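Week 6 handout: Sorting small stuff

Okay, welcome back everybody! Last week we did paper (and thanks for bearing with me, I know the filing bit dragged). This week is odds and ends, my favourite, and if you've had a look in your own third drawer down you'll know why it gets a whole evening.

Start with the tip-out. I want everything in one container with sides, so nothing rolls under the fridge. An old roasting tin is fine, a storage tub is fine. Light-coloured and plain is easiest on the eyes. When I did my mum's place at Inthanon I used a patterned tray and spent ages hunting for one grey screw!

Then three passes.

First pass, rubbish and recycling. Clear plastic packaging goes here, and check it's empty before you chuck it, I've lost an earring that way.

Second pass, things with an obvious home. Toy bricks back to the toy box, pens to the pens, batteries to the battery jar.

Third pass is the mystery parts. Brackets, clips, little hooky things with a hole in them. Pop them in a labelled jar with the month on it. Mine says November, and whatever's still in there next November goes. Noman Jadoon, who took this course before me, gave his only 16 days, but I'm soft.

Have a go at this one on paper before you start on your own tub. Jot down which pass each piece belongs to, then compare with your neighbour.
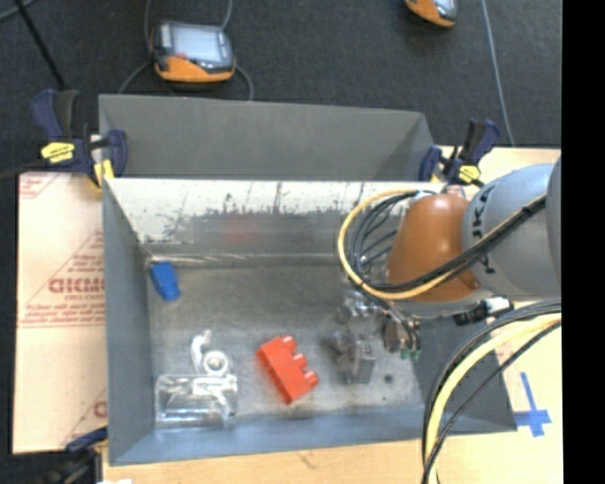 Fig. 2. Mixed small items in a grey bin: red toy brick, blue block, clear plastic container, white clip or bracket, grey metal piece.

People argue over the blue block every time. I'd put it with the toys, but I'm happy to be talked out of it.

Homework: one drawer, 41 minutes on the timer, kettle on after. Bring your mystery jar next week.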